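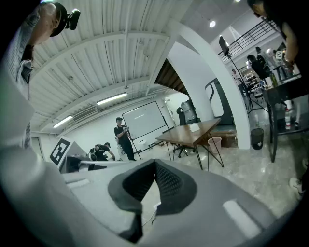
I have been rebuilding Luik since February and the body is now at the point where I'm willing to leave it alone for a while. Luik is the hand-held gripper I've mentioned in the last few posts. You carry it, squeeze the trigger, pick things up, and a camera on top records what the fingers are doing so that an arm can be trained to do the same job later. The first body was a box with a handle glued to it. The new one has the curved grey and white plastic shell, and the V-shaped opening in the middle is now lined with black mesh padding, which has made more difference to the thing than any of the clever parts.

I'll go through it in the order I did it, because I didn't write enough down last time and paid for that.

## The shell

The old body was easy to make and horrible to hold. It had square edges all over, and after a morning of picking up bottles I had a red line across my palm. It also caught on sleeves. I put off drawing a new one because I'm slow at curved surfaces in CAD, and I was right to put it off, because it took most of a month of evenings.

I work on this at home first and then take it in to Vastora, the shared workshop in Brerdale. At home I have one small printer in the cupboard under the stairs. It can't do the shell in one piece, so the shell is split, and the split is where most of the trouble was. The first version had the join running straight through the trigger pivot. Each half was fine on its own. Screwed together, they pinched the pivot pin and the trigger stuck halfway back. I sanded it, then sanded it more, then had a trigger that rattled.

The second version has the pivot entirely in one half, with the other half acting as a cover. I should have started there. The pin sits in two small bearings from Futurton, 34 mm apart, and the trigger comes back on its own every time without any grease.

Other notes on the shell, mainly for me:

- Print the cover half with the outside face up. The other way round leaves support marks that you can feel with your thumb.
- The heat-set inserts near the nose want a longer screw than the rest. Keep them in a separate pot.
- Don't use the white filament from the bottom of the box. It has been open for ages and it strings.
- The cable has to go in before the cover, and it has to go under the post, even though there appears to be room over it.

## Weight

The whole tool came out at 925 grams with the camera on and the cable off. I wanted it lighter. You don't notice it for the first few minutes and then you do, mostly in the wrist, as the camera sits high and the whole lot wants to tip forwards.

I tried thinner walls and got a shell that flexed when I squeezed the trigger. That is a bigger problem than the weight. If the shell flexes, the camera moves relative to the fingers, and then the recordings are wrong in a way that's hard to spot until you've made a lot of them. So the walls went back to the old thickness and I took material out of the handle instead. I also moved the board back as far as it would go. It balances a bit better now. I'd still like to lose some more from the nose, but that means a new camera mount and I'm not doing that this spring.

## The padding

I went through several kinds of padding before the mesh. Bare plastic was the first, and that was never going to last. Then I used the self-adhesive foam strip you buy for draughty doors. It was lovely for two days. After that it took a set and stayed squashed, and the edges began to peel where fingers rubbed them. I tried a thin rubber sheet next, and that stuck to everything, including itself.

The mesh holds its shape, it doesn't peel, and I can get it round the bend at the bottom of the V without a fold. The edge has a soft rim, which hides the cut line. My cutting isn't good enough to leave a cut line on show.

Getting it in is fiddly. I make a paper template, cut the mesh slightly over, and tack it at the bottom of the V first. Then I work up one side and let the glue grab before starting on the other. If you do both sides at once the mesh walks, and you end up with a gap on the side you weren't watching. Swapping a lining takes around 40 minutes, and most of that is scraping the old glue off.

## Trigger and fingers

The linkage is the same idea as before, with the trigger pulling a rod and the rod closing both fingers together. What's changed is how the opening is measured. I used to work it out from the trigger position, and any slop in the linkage ended up in the numbers. Now there's a magnet on the finger shaft itself and a sensor reading it, so the slop doesn't matter so much.

I did get the magnet the wrong way round at first. The reading went smoothly from open to nearly closed, jumped to the far end of its range, and came back. I spent an evening on the code before I took the cover off and looked. There is now an arrow scratched into the shaft.

The return spring has been changed as well. The old one was stiff enough that a full session left my forefinger aching. The new one is softer, and slightly too soft if you hold the tool upside down, when the fingers don't open all the way. I can live with that. I can't think of much that I need to pick up upside down.

## Trying it at Vastora

Home is fine for building but no good for testing. My kitchen is narrow and the light changes all day. Vastora has a concrete floor, a high ceiling, and lights that stay the same from morning to evening, and there's space to walk up to a table from different sides. I take the finished parts over in a crate and do the last of the fitting there.

We have square black-and-white markers for the camera to find, on boards and on bits of equipment. Before each run I point the tool at one and check that the position it reports is sensible. The check is quick and I used to skip it. Then I lost a whole afternoon of recordings to a camera bracket that had worked loose by a tiny amount, and now I don't skip it.

The marker boards have their own problems. A printed sheet taped to card bows after a while, and a bowed marker gives you an answer that is steady and wrong. Ours are on stiff board now. The angle matters too. A marker lying flat on the table is hard to read from a low approach, and tipping the board up helps a lot. I'd also keep them out of the glare from the strip lights, which can wash out part of the pattern if you come in from the wrong side.

My test for the new shell was 50 pick-ups in a row with the same few things: a bottle, a box, a roll of tape, a glove. The glove was bad. The fingers close on it well enough, but it folds away and hides the fingertips from the camera, so it's hard to tell from the recording when it's been gripped. The bottle and the box were fine. The tape was fine if I came at it from the side and poor from above.

I noticed, doing it all in one go, that I had started to rush by the end. The first pick-ups are slow and careful and the last ones are quick and a bit careless, and anything trained on them is going to copy both. I'm now stopping for a few minutes part of the way through. It doesn't make the sessions much longer.

## What still isn't right

The camera is very wide, so the body of the tool takes up the bottom part of every shot. With the old box that didn't bother me, but the new shell is rounder and fills more of the view. I can mask it out in software, and I have, but I'd prefer to raise the camera a little and get back some of the table near the fingers. That goes against what I said about weight up top, so it needs some thought.

The cable is still a nuisance. It comes out of the back and goes down to the battery in my pocket, and it snags on table corners. I've tried clipping it to my sleeve, which works until I take the tool off, forget, and pull. A small battery in the handle would fix it and put the weight back that I've just taken out. I've drawn it both ways and not printed either.

The trigger guard is too small for a gloved hand. That is an easy one and I've already changed the file.

And the screws are a mess. There are three lengths in there when two would do, and one of them can go into the wrong hole and touch the board. It hasn't shorted anything yet. Until I move the hole I've put a piece of tape over the board at that spot, and I've written the screw length on the inside of the cover in marker pen.

Next job is the second tool, for the left hand. I thought I could mirror the shell and be done with it, but the sensor board doesn't mirror and neither does the cable route, so it'll need its own cover half. The right-hand one stays as it is until that's printed. I've ordered another set of bearings and enough mesh for two more linings.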